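Automation | Site Visits

Visit to the Eglītis Demonstration Hall, Wirumlow

On 2019-04-03 our purchasing group visited the Eglītis hall in Wirumlow to review Jusia, a tabletop handling service offered to canteens and small kitchens on monthly terms. Janka Beneš of the Eglītis sales office received the group and outlined the contract – 12 months, with installation and two training days included.
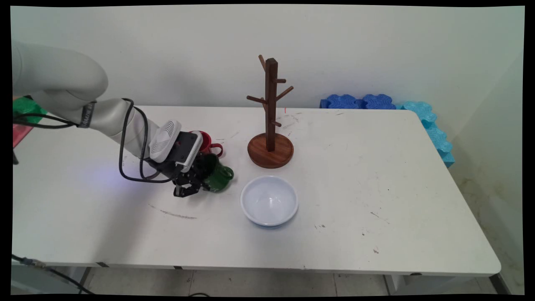
Members asked mainly about glazed crockery and about items that do not stand upright. Ms. Beneš replied that each customer's own mugs and bowls are tried at the hall before an order is signed. The quoted fee is 760 euros per month. Replacement gripper fingers are billed separately, and the group has requested a price list for these.

Service calls are handled from the Brisstead depot, about two hours away by road. The group considers this acceptable for day shifts but has asked for written terms on evening cover. A second visit is planned for August.

Recent items
Brisstead Depot: Notes on Spare Parts
Conveyor Leasing Terms Compared
Spring Visits Schedule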